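Trirncombe workshop, equipment budget for next year. A thread, as a few people asked how we split the money.

1/ We have 3000 pounds for grippers and everything that hangs off them. That covers the hand-held ones we use at the table and the pair that will go on the arm. The arm itself comes out of a separate pot, so please don't ask me about the arm.

2/ I had three quotes by April. Gutmont came in at 2842 for the full set, delivered. Laskowska were cheaper on the bodies and dearer on the fingers. Fludent only sell the fingers, but they will sell them singly.

3/ Fingers are where the money goes over a year. A body lasts. Fingers get scratched and lose their grip, and then you need two, not one, as a worn one next to a new one closes unevenly. We have gone through more than I planned for. 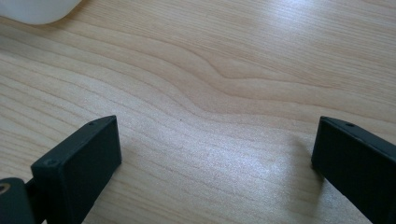 4/ WHAT I BUDGET PER STATION
One hand-held gripper
One spare pair of fingers, in the drawer and not on order
A bag of screws in the right size
Threaded inserts, brass, a few more than you think
A table that doesn't move

5/ The table is the line people leave out. We looked at proper benches and they would have eaten a quarter of the money. A plain light wood top does the job. If I were choosing again I'd ask for a duller finish or move the lamp, and a lamp is the cheaper thing to move.

6/ Delivery. Gutmont quoted 13 working days and I would plan for double. Laskowska wouldn't give a date until we paid a deposit, and our finance office won't pay deposits to a new supplier without a form that takes longer than the delivery.

7/ Spares. A pair of Fludent fingers is 139 with tax. I've put two pairs in this year's plan and left the third for whatever is left over in spring. Check the hole spacing before you order. Their drawing and their part did not agree the first time, and we paid the return postage.

8/ Black fingers on a pale top is the pairing we are keeping. The edges are easy to pick out against the wood, which saves time when you go back through the recordings. The lighter fingers on the Laskowska list cost the same, so there was nothing to gain by switching.

9/ So the plan is the Gutmont set from the main budget, and the spare fingers from the consumables line. Consumables is smaller but I can sign for it myself. 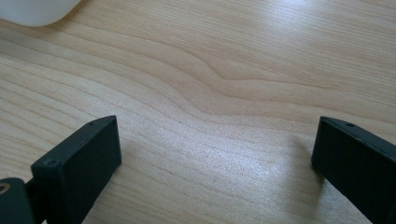
Dumisani Moodley: Did you ask Gutmont for the set without fingers? They knocked a fair bit off ours, and we put the difference into a second spare pair for each station.

10/ Replying to Dumisani: I didn't, and it isn't on their price list. I've written to them this afternoon. If they agree, the Fludent order moves to the main budget and the consumables line goes back to screws and tape. I'll add the new total to this thread when I have it in writing.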